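# Hairline crack in a glazed porcelain table lamp: repair or leave alone?

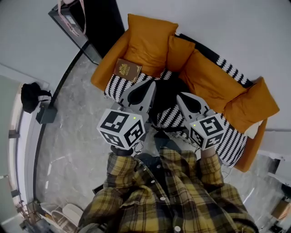
*Mustard-orange sofa, seen from directly above.*

**Question**

Our reading room in Tralville holds a pair of porcelain table lamps with brass mounts, sold under the Bognár name. One has developed a hairline crack running down from the collar. The lamp is insured for 3000 dollars. Should the crack be filled before the lamp is returned to use, and may the mount be polished in the meantime?

**Answer 1** (9 votes, accepted)

Filling is not advised at this stage. Please switch off and unplug the lamp, and place it on a padded surface. A crack that begins at the collar often indicates that the central rod has been overtightened. A qualified restorer should release the tension before any adhesive is considered. Household glues discolor and are difficult to remove from glazed ware.

The mount should not be polished. Liquid polish can enter the crack and leave a permanent gray line. Dry dusting with a soft brush is sufficient.

**Answer 2** (7 votes)

The above is correct. In addition, the insurer should be notified in writing before work begins. Our policy with Britov required prior approval for any repair over 1000 dollars, and the requirement may differ in yours.

**Answer 3** (0 votes)

We used Vovimus filler on a vase. Results were acceptable. The color did not match.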